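News from the Tustwood room

Since October we are teaching our robot the work of a small kitchen, and the group has now 1,003 recorded runs. Each run is made by remote control. One person holds the two hand controllers, looks through the head camera and does the task slowly, from start to end, so that the robot can learn from it later. Our goal for the spring is 4,000 runs.

The fridge tasks are the most difficult for new operators. A door moves on a curve, and the beginner wants to pull it straight. Then the gripper slips from the rim and the run must be thrown away. We advise to pull a little, wait, turn the wrist, and pull again. With this method a good operator needs around 7 minutes for a door and a drawer together.

The Antwi team has written a short guide for the lower door, and it is in the shared folder under Drososa. Please read it before you book a place. Evening places are still free, and the training for beginners starts at half past four in the Irkar building, ground floor.
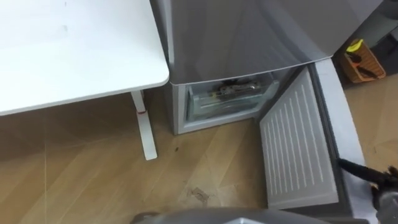 Gripper at the edge of the open freezer door, Tustwood room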